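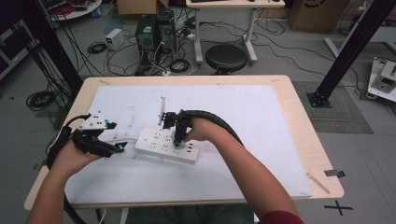
Old power strips can be brought in for a free check at the Kindside repair room on Petersen Street this Wednesday, from 4 p.m. until 8 p.m.

The session is open to anyone in the neighborhood and no appointment is needed. Each household may bring up to three items, including power strips, extension cords and plug-in timers. Strips with USB ports are accepted too.

Birgit Wendt, who runs the repair room, said power strips have become one of the most common items at the front desk. Kindside looked at 884 household items over the past year, and 434 of them were strips or extension cords.

"People bring in a lamp that flickers, and the lamp is fine," Wendt said. "Then we ask what it was plugged into, and they have to go home and get it."

Items will be looked over for cracked housings, loose sockets, worn switches and damage where the cord enters the strip. Sockets and USB ports will be tested separately. The check takes a few minutes if the line is short.

Strips that pass will get a dated sticker on the underside. Those that fail can be left in the recycling bin by the door or taken home with the plug cut off. Wendt said the repair room does not open up strips that are molded shut, and it will not replace a cord on a strip that has signs of heat damage.

Visitors are asked to unplug everything from the strip before they come and to wipe off any dust with a dry cloth. Items that have been under water should not be brought in. Surge protectors can be checked for visible damage, but the room has no equipment to test how much protection is left in them.

Urnance, the hardware store on the corner, will take 40 percent off a new strip for anyone who shows a slip from the session. The offer runs through the end of April and covers one strip per slip.

Wendt also asked residents not to plug one strip into another, and to keep space heaters on a wall outlet. A sheet with those points and a few others will be handed out at the door in English and Spanish.

The entrance is at 639 Petersen Street, next to the Stelletti bakery. Parking behind the building is limited, and the side door has a ramp. The repair room's regular hours for clothing and small furniture will not change this week.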